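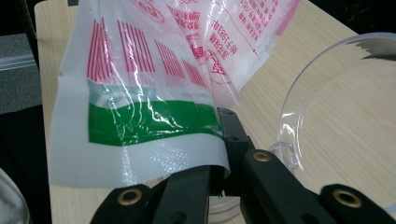

*A hand-held gripper holds a plastic bag by its corner, next to a clear bowl.*

**Damberg, 11 May 2023** – Kelter today publishes its good practice guide for hand-held grippers used with food packaging. The guide has 8 chapters and is free to download.

It asks that thin bags are gripped at a corner or a fold, and that the jaws are cleaned between products. Operators should rest after 90 minutes of work.

"We collected 167 comments since February, and most were on cleaning – this chapter we wrote again," says Tarmo Koppel, editor of the guide.

Contact: Kelter press office, Damberg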